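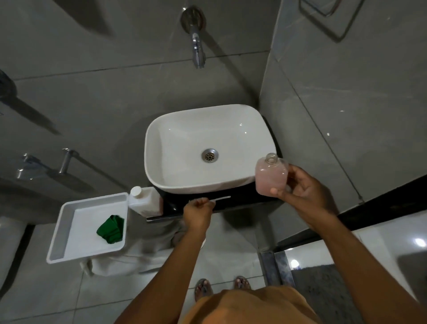 Review: Matport Task Practice Guide for Washroom Manipulation, second edition

Matport sells this guide as a practice document for teams that write and run washroom service tasks on mobile manipulators. It is not a standard and does not claim conformity with one. We bought the June release and used it to rewrite our own procedures for soap refill, counter wiping and amenity replacement. This review covers the printed binder and the checklist files that come with it.

Scope

The guide has chapters on site survey, liquid handling, reflective surfaces, wet floor zones, human handover and record keeping. Navigation is left to the integrator. So is gripper selection, apart from a short annex on wrist sealing.

Liquid handling

The strongest chapter. Each container is treated as being in one of 2 states, closed or open, and the rule is that an open container stays in a hand or in a fixture until it is closed again. A bottle of pink liquid held with its cap off, threaded neck exposed, is an open container under this rule even if the next step takes only a moment. The guide then requires the task author to state where the removed part goes. Our old procedures said "remove cap" and stopped there. Most of our failed refill runs could be traced to that line.

Clear square bottles get their own paragraph. The recommendation is to grasp on the flat faces and to verify fill level before opening. We agree with both, although the force table supplied for them lists only rigid plastics and was of no use with thin-walled refills.

Reflective surfaces

Adequate. Chrome faucets, glossy basins and pale polished tile are listed as depth sensor hazards, and the survey form asks for lighting notes at each fixture. Hard shadows across a tiled wall are given one sentence. They deserve a section, as our segmentation model reads a diagonal shadow edge as a panel boundary often enough to matter. A black countertop under a white vessel sink is also a difficult exposure case, and the guide says nothing on it.

Trays and cloths

Cloths are to be assigned to a tray and returned to it. The checklist accepts a crumpled cloth as correctly stowed, a sensible tolerance. The earlier Serkura notes demanded a fold, and our arms spent more time folding than wiping.

Record keeping

Weak. The log template holds 1,000 entries per file and does not roll over. Our trial produced 2,527 entries and had to be split by hand. Echeverri's template, which we used before, has no such limit and exports cleanly to Trurkora.

Verdict

Recommended for the liquid handling chapter and the survey form. Keep your existing log format. Teams working in rooms with strong directional light should write their own supplement before using the acceptance criteria.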